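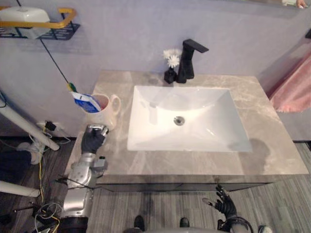 4 min read

Setting up the Tireck hand kit for bathroom and household pick-ups

By Leif Sjöberg, May 19, 2018

The Tireck kit adds a pair of hands, a wrist sensor and a teaching program to an arm you already own. Lunde sells it for $800, or $400 if you only need one side. I have had ours since April. These are the steps I use to teach it a new pick-up.

What you need
The kit and its power supply
A laptop with the Skenside software, version 14 or later
A clear path for the cables

Step 1. Park the arms and switch on the hands. Wait for the steady light before you touch anything.

Step 2. Open Skenside and choose New Task. Name it after the object and the room. Short names are easier to find later.

Step 3. Guide the hand to the object by slow jog and save a point. Save another one just short of contact – the software uses it to slow down.

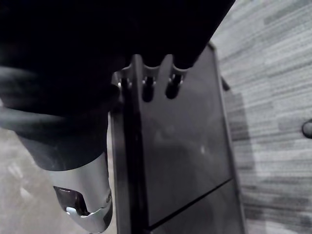

Grip force is the setting most people get wrong. The default is 16, and I start lower for anything with a thin edge. Check where the arm will sit before you raise it. With a slotted top like the one on this black piece, the arm can cover a good part of the slots from the wrist view, so save your grip point from a second angle as well. Raise the force one notch at a time.

Step 4. Run the task at quarter speed with a hand on the stop button.

Step 5. Save and export. Mireille Nseir at Pestlow keeps a list of shared tasks, and files from the older kit will load if you convert them first.

Next page: Changing the finger pads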